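## Part 2: Setting up your sorting station

Okay, you've cleared a table and you've got your Trodum label maker charged (if not, go do that now, it takes forever). I set mine up in October and I've only rearranged it twice, so I'm feeling pretty confident here!

1. Pick your bins. I like metal ones with sloped sides, so small stuff slides down to the middle where you can grab it.
2. Put two bins next to each other, one for "keep" and one for "ask somebody."
3. Dump in a small batch. A handful of things is plenty.

**Note:** Scuffs and smudges on a bin are fine. Grit isn't, so wipe the floor of it before anything with a soft finish goes in.

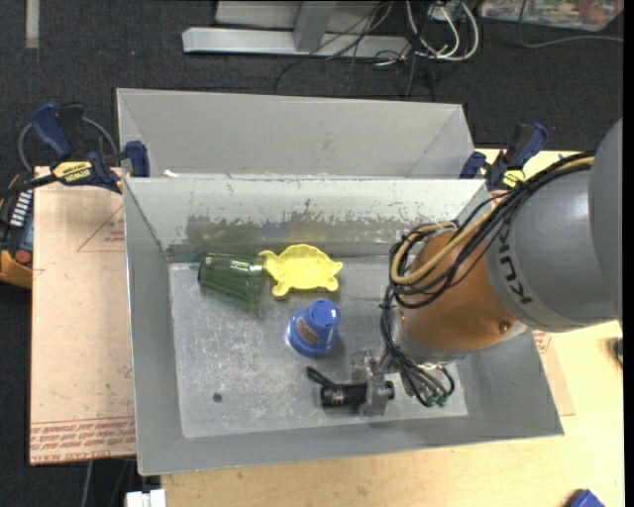

*Photo: Ingeborg Wiegand*

4. Turn on the label maker and hold the Zakum key for 3 seconds until it beeps.
5. Choose tape size 2 for toys and cups. Bigger tape peels off anything curved (ask me about the soup mugs).
6. Type the shelf number first, then the name. My shelves start at 400 and I'm up to 517, which got a little out of hand.
7. Print, stick, press down with your thumb and move on to the next thing.

**Caution:** Don't pull the tape while it's still feeding! I jammed mine that way and had to fish the scraps out with tweezers.

Shelf maps are in Part 3.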